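Collecting Drawer Demonstrations on a Two-Arm Bench

Alina Bucur

These notes cover how we record drawer-opening and drawer-closing episodes for the Tresel policy. They assume the arms are already calibrated and that you have driven them at least a few times with the leader handles. If you haven't, do the Rikport warm-up exercises first and come back.

The target for one object is 100 usable episodes. A new operator gets there in two sessions. Someone with practice can do it in one, but quality drops toward the end, so we prefer two.

What you need

Two arms with parallel grippers, a head camera and a fixed side camera
Kraft paper, enough to cover the reach of both arms
Blue painter's tape
A small wooden box with one drawer
The recording laptop with Diltetti installed
A paper log sheet and a pen

Step 1. Cover and mark the table

Lay the kraft paper flat and tape the outer edges down. Creases are fine. Lifted corners are a problem, because a fingertip can catch one and drag the whole sheet.

Mark the paper into large rectangular cells with painter's tape. The lines don't have to be perfectly straight. They are for the operator, who needs a quick way to put the box in a different cell each time and write down which one. We number the cells on the log sheet only. Don't write on the paper, or the policy may learn to read position from your handwriting.
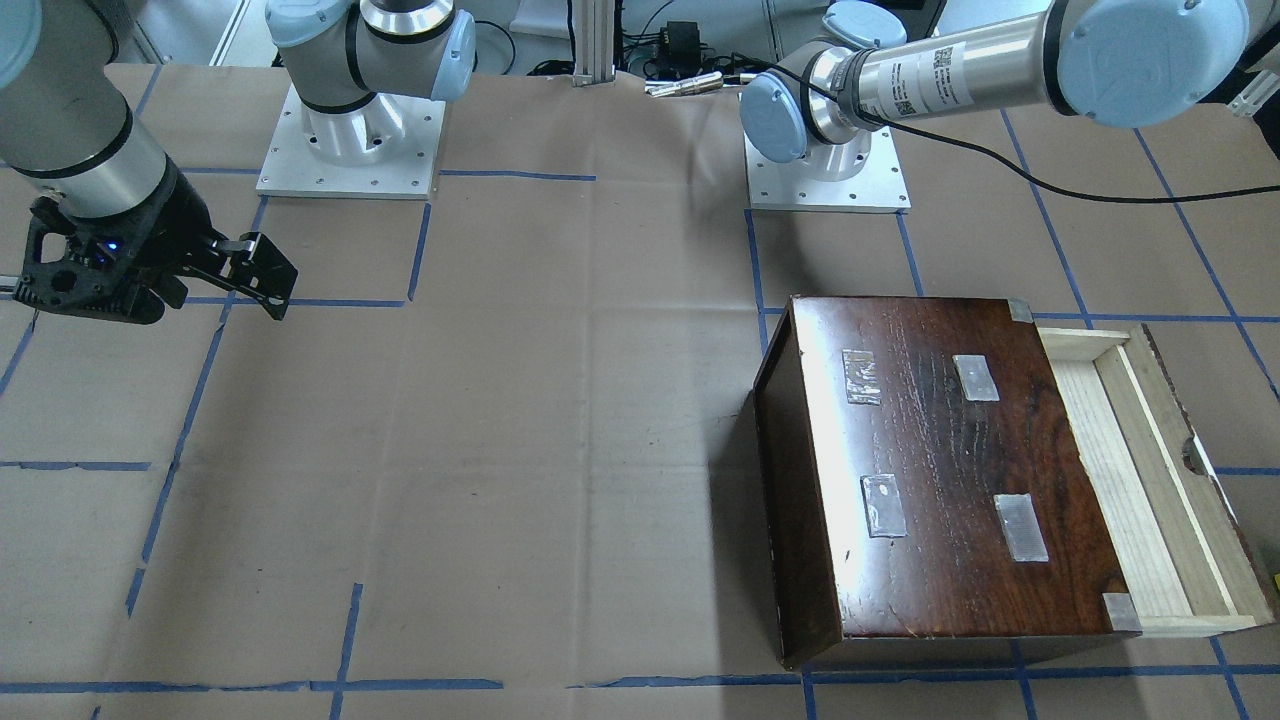
Once the grid is down, leave it alone until the object is finished. If a strip peels up in the middle of a session, press it back. Moving a line halfway through means the cell numbers in the first half of the log no longer match the second half, and you will have to split the set in two.

Step 2. Check both camera views

Open the preview in Diltetti and look at the head camera first. The box should be fully in view from every cell you plan to use, with room for the drawer to come all the way out. Put the box in the farthest cell, pull the drawer open by hand, and check again. If the end of the drawer leaves the view, drop that cell from the plan.

Then look at the side camera. It is allowed to lose parts of the arms. It should always show the drawer and at least one gripper.

Write the exposure setting on the log sheet and lock it. Auto exposure on a dark glossy box will hunt every time an arm passes over, and the change in brightness shows up in training.

Step 3. Place the box and set the start pose

Choose a cell and an angle from the list on the log sheet. We use eight angles per cell. Set the box down by hand, push the drawer fully in for an opening episode, and step back out of view.

Send both arms to the start pose. The grippers should be open and clear of the box. Wait for the arms to stop before you start recording. A little stillness at the beginning is useful, and Diltetti trims any excess.
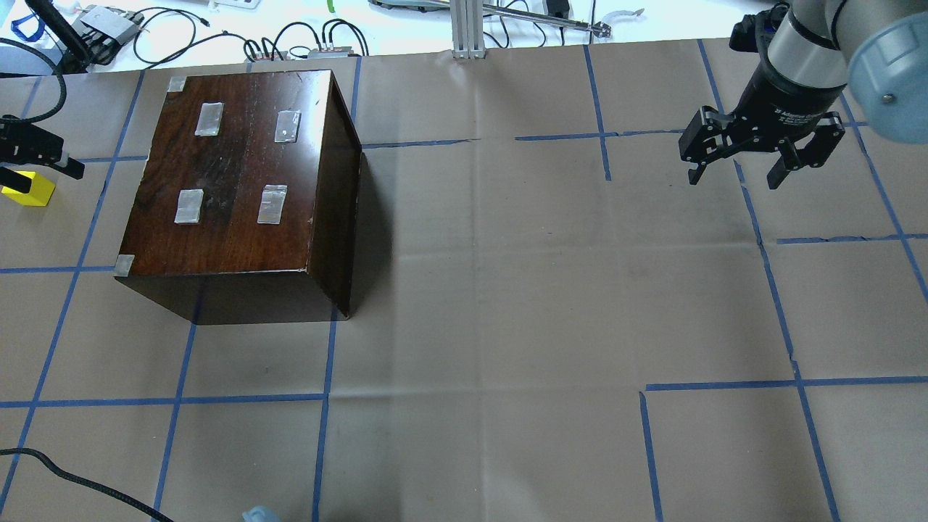 Head camera view with the box on the grid and a gripper at upper right.

Vary the start pose slightly between episodes. If every recording begins from the same joint angles, the policy does badly when it starts from anywhere else. Moving each gripper a few inches in any direction is enough.

Step 4. Record an opening episode

Press the left pedal to start. Use the arm nearer the drawer for the pull. The other arm may steady the box from the far side, but decide before you begin and note it on the sheet as "one arm" or "two arms."

Bring the fingers to the notch in the drawer front at a steady speed. Go straight to it. Hovering and correcting for a long time teaches hovering. If you miss the notch once, back off a little and try again in the same episode; a few recoveries in the set are good. If you miss three times, discard.

Pull along the line of the drawer. When you pull at an angle, the drawer binds and the whole box turns. Stop when the drawer is open to the distance on your list, release, and raise the gripper clear. Press the pedal again to stop.

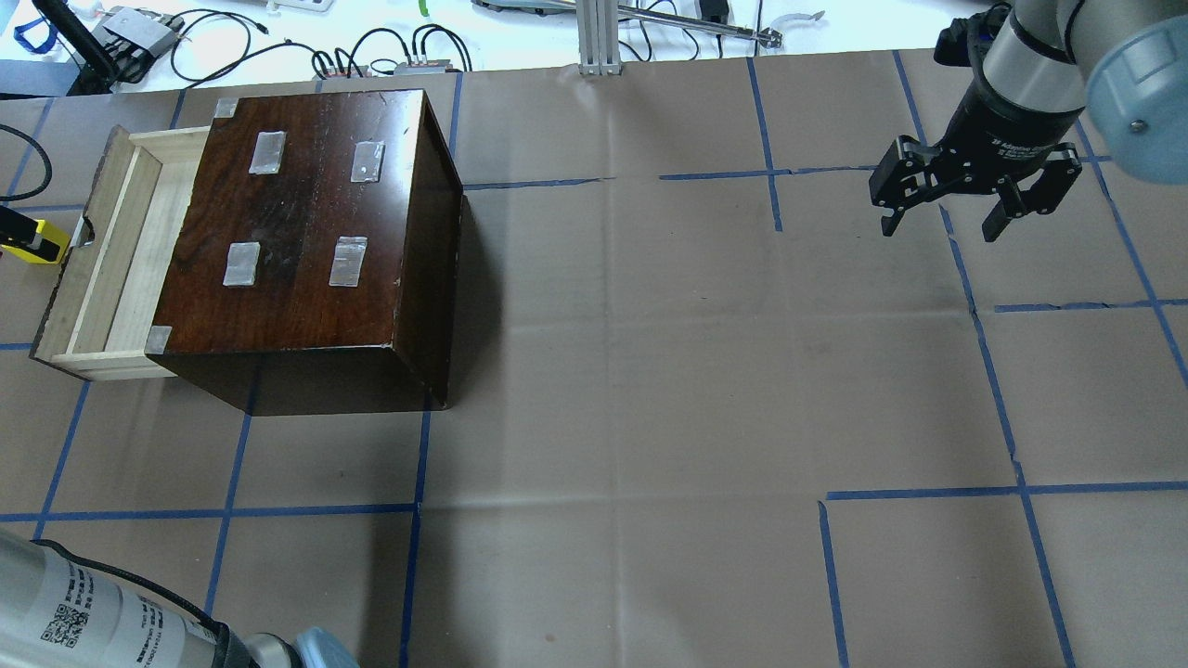
Drawer partway open, gripper to the right of the box.

Step 5. Record a closing episode

Leave the drawer where it is and record the closing from there. This saves resetting by hand and gives you closing episodes from many different opening distances. Push with closed fingers near the middle of the drawer front. Keep going until the drawer stops moving, then back away before you press the pedal.

Step 6. Label as you go

After each episode, mark it keep, discard or unsure. Do this right away. We tried labeling a full Friday session on the following Monday and ended up watching every clip twice.

Discard an episode if:

a hand or sleeve enters either view
the box slides out of its cell
an arm faults or stops by itself
the recording ends before the gripper is clear

Mark it unsure if the drawer opened but the motion was awkward. A second person goes through those later.

Step 7. Take breaks and back up

Stop after 40 episodes, even if things are going well. Tired operators get faster and rougher, and it is visible in the gripper traces. Use the break to copy the session folder to the Vanags server and compare the file count with the log sheet.

Our first complete drawer set came to 293 recordings across all operators before the discards were removed. Most of the discards were boxes that slid, and nearly all of those came from pulling at an angle. If you see the same thing, slow the pull down before you try adding weight to the box.

Common problems

The drawer sticks. Rub a little candle wax on the runners and test it by hand several times before recording again.

The gripper slips off the notch. Check the fingertip pads for dust from the paper. Wipe them with a dry cloth.

The cameras are out of step. Restart Diltetti, record a short clip of one gripper opening and closing, and compare the two views. Do not keep anything recorded since the last good check.

A cable drifts across the paper. Pause between episodes and move it back toward the edge. It can stay in view as long as it doesn't touch the box or the drawer.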